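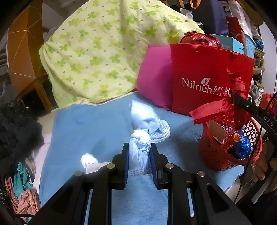 Ballora: tidying clips from the Brerklow robotics club

Read me first (last changed 25 May 2019)

Hello! Ballora is our club's collection of short clips of people picking things up with a hand-held gripper. We put it together for the Wolde student challenge in Skundport, where the task is to clear a mess of household bits off a soft surface. Soft is the hard part – cloth slides about, wrappers squash, and a knotted bag can be grabbed in all sorts of ways, most of them bad.

I'm Mylene Calimlim and I look after the files, so if something is broken it's probably my fault.

What's in the folder

There are 2,000 clips, none longer than 10 seconds. Each one has a matching text file with the same name, and in it you'll find the start and end of the grab, a plain word for the thing being picked up (bundle, packet, box, cloth) and whether we called it a success. Thirteen of us took turns with the gripper, so styles vary a lot. Some people creep up on a sock as if it might bite!

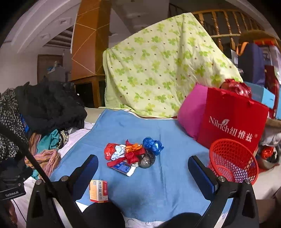

Small items and a medicine carton on the blue cloth, with a red mesh basket to the right.

How we labelled

Two people watched every clip and wrote down their answers separately. If they disagreed, the clip went in the "unsure" folder and stayed there until club night, when we all shouted about it. A success means the thing left the surface and stayed in the fingers until the clip ended. Dragging doesn't count. Pinching the bedding along with the item doesn't count either, and I'm sorry to whoever did that a lot in the first batch.

If the writing on a packet is hard to make out, we left the text field blank. Please don't fill in guesses, even good ones.

Things that will trip you up

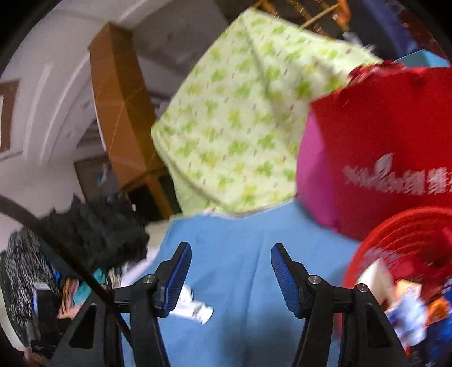
Blur is the big one. When the hand moves fast, anything near the edge of the view goes to mush, and the wide lens bends straight lines as well. I started throwing those clips out and then put them all back, as the challenge has plenty of the same. There's a "blur" flag (0 or 1) if you'd like to skip them.

Backgrounds are busy too: bags, blankets, clothes, bits of furniture. My first model got very keen on big red things and ignored everything small, so do check yours for that. Hands and arms turn up at the edges now and then.

Still to do

– Split the train and test folders by session (at the moment they're just shuffled, sorry)
– Fix the spelling of "bundle" in the older label files
– Add the new members' clips in September

Club members can use it however they like. Anyone else, please ask me first.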